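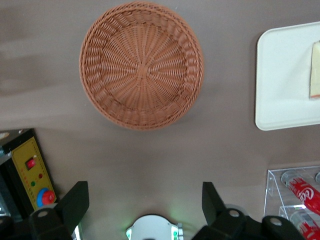

# nunside-bread-prices

Shelf prices for bread in Nunside, copied by hand from shop windows and counters. One CSV, one notes file, no code worth mentioning.

Last edited 26/08/2020.

## Read this before plotting anything

The file has 173 rows. It has already been used once to claim that bread in Nunside "doubled in price", and I don't think it can carry that. Most of the jump comes from one shop, Akgül, switching from a small loaf to a large one in March. If you compare price per loaf you are comparing two different loaves. Use `price_per_100g`, and even then be careful - 30 rows have a weight taken from the label and never checked on a scale.

## Columns

| name | meaning |
|---|---|
| `shop` | name as painted on the sign |
| `street` | Turnomgate or other |
| `loaf` | white, rye, seeded, flat |
| `grams` | stated weight |
| `price` | shelf price, no discounts |
| `price_per_100g` | computed, two decimals |
| `who` | JÅ or FK |

## Known problems

- Joar Åberg wrote down the morning price. Fotis Kyriakidis often went after four, when some shops mark down. The `who` column is the only hint you get.
- 82 rows are from Turnomgate, so any "town average" is mostly one street.
- "Seeded" means whatever the shop said it meant.
- Missing prices are blank. An earlier copy going around has zeros in those cells. Delete it.

## What I'd trust it for

Comparing white loaves between shops on the same street in the same week. I wouldn't use it for inflation, and I'd want at least 200 more rows before saying anything at all about rye.

## Changes

Corrections are welcome with a receipt. "I remember it being cheaper" is not a receipt, and I've closed those issues.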